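September 2021, table setting notes, Broststead room

Palesa Dlamini wants the carrot plate kept as the standard layout for the play food set. I'm not convinced. Her case is that it's easy to put back the same way: board down first, at an angle, plate on top, carrot on the plate. Fine on paper. I tried it 10 times from her written steps and was happy with 2. The angle of the board is the trouble — "slightly turned" means something else to everyone who reads it.

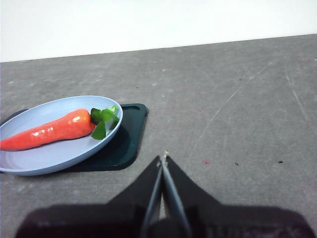

Toy carrot on blue oval plate, dark board underneath, slot handle clear of the plate.

The handle slot is the one thing I'd trust as a marker. If it stays clear of the plate, the rest more or less follows. The leaves I would leave out of the steps altogether. One droops into the plate, another goes up toward the rim, and I doubt anyone will match that by hand.

Also not sold on the shiny finish. Highlights all along the top of the carrot. Palesa says the Pralledora set is duller, but she said that in February about the Zwane one too, and I still have more than 20 pieces of it in a drawer.

To do: wipe the tabletop, there are specks on it. Rewrite step 1 with a real angle. Ask what Pralledora charges before agreeing to anything.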